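**To:** dideldale-hands list
**From:** Aminu Adeleke
**Date:** 4th August
**Subject:** Re: Re: Right hand not letting go after a press

Hi all,

Thanks for the quick replies on this one, I got more out of two days of this list than out of a fortnight of staring at logs! Quoting Koppel's message so the newer people have the thread, then my answers, then what we found.

> Aminu, before you pull the wrist apart again, can you tell us what the hand thinks it's doing? We had something very similar last November. The fingers went down on a switch, the controller reported the press as finished, and then the arm tried to lift while the hand was still pushing. It looked like a stuck finger. We swapped two tendons before anyone checked the force threshold.
>
> Questions:
>
> 1. Does it happen with the left hand?
> 2. Does it happen on the dial, or only on the switches?
> 3. Are you on the old Clekari firmware or the new one?
> 4. What does your e-stop do to the fingers? Ours went limp. Someone else told me theirs hold position, and I'd want to know that before putting my own fingers near it.
>
> Koppel

Good questions, and number 4 turned out to be the big one.

1. Not once with the left.
2. Only on the lower plate. The dial is fine, the peg is fine, and the upper pair of toggles is fine.
3. New firmware. We moved over when we fitted the new right wrist.
4. See further down, and please do read it if you run the same hands.

For anyone who missed my first message: the job is a practice run on the Dillora board. One hand parks up out of the way, the other goes down and works a control, then they trade. We've done 1,837 presses on the right hand with the new wrist, and 324 of those ended with the arm stopping on a lift fault. They weren't spread evenly, either. We'd get a long clean stretch and then a whole clump of them, which is what had me convinced it was a loose connector.

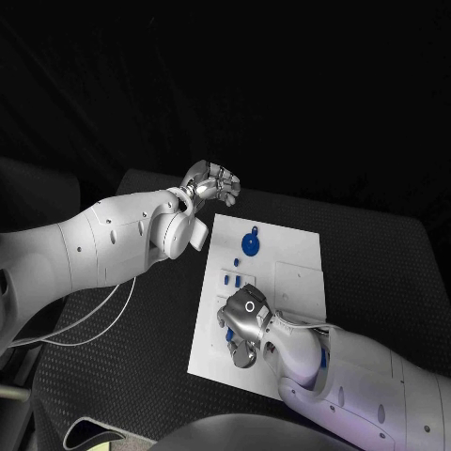

The fault always starts at the bottom of the press, when the fingers have folded down and the arm is waiting for the go-ahead to lift. The controller decides a press is finished when the fingertip force goes over the threshold and stays there for a moment. On the upper toggles that works nicely, as they sit out in the open and only the fingertips touch anything. On the lower plate the hand comes in low across the board, and the metal fingers end up folded right against it with the control tucked underneath. So the load isn't all going through the fingertips any more. Some of it goes into the board through the rest of the hand, and the fingertip sensors never see it. The controller thinks it hasn't pushed hard enough, so it asks the arm for a bit more, and a bit more after that. By the time the threshold is reached the whole forearm is leaning on the board. Then the lift starts, the wrist reads a load it wasn't expecting, and it faults.

I found this by putting a sheet of pressure film under the hand and doing the press at quarter speed. The palm mark was darker than the fingertip marks! I wish I'd done it on the first day. It cost nothing and took less time than making tea.

As for why it came in clumps - the board creeps. Every press nudges it a tiny bit, and once it has turned far enough the hand lands flatter and the faults start. Then one of us straightens it up between runs without thinking about it, and we're back to a clean stretch. I checked this by turning the board on purpose, and I could bring the fault on whenever I liked. Very satisfying after weeks of it refusing to show up when anyone was watching.

Now, the e-stop. On our setup the arm holds and the fingers also hold, at whatever force they had. They do not go limp. I had assumed they did, because the old firmware behaved that way, and I'm a bit embarrassed that I never tested it after the update. I tested it this time with a block of foam, and the fingers kept squeezing the foam until I cut power to the hand separately. Please try yours with foam before you trust it. Until we have a proper release, our rule is that nobody reaches under a hand after a stop unless the hand supply is off at the switch as well. I've put a label beside the e-stop saying so.

What we've changed so far:

- The approach to the lower plate is steeper, so the fingertips get there first.
- There's a limit on how far the arm can travel after first contact. If it hits the limit it backs off and reports a missed press.
- The board is going to be clamped. I have the clamps, but I still need to work out where they can go without the left hand catching one on its way to the dial.

I haven't done a long run with the first two changes yet, so please don't take this as fixed. The short runs look really promising, though, and the palm mark on the film has nearly disappeared.

Two things I'd love help with. Has anyone found a setting that makes the fingers relax on a stop while the arm still holds? And Koppel, did you keep your wrist load traces from last November? I'd like to lay ours over yours and see if the shape is the same. If it is, I think this deserves a note on the Dideldale wiki, and I'm happy to write it.

I can send the film scans to anyone who wants them. They're too large for the list.

Cheers,
Aminu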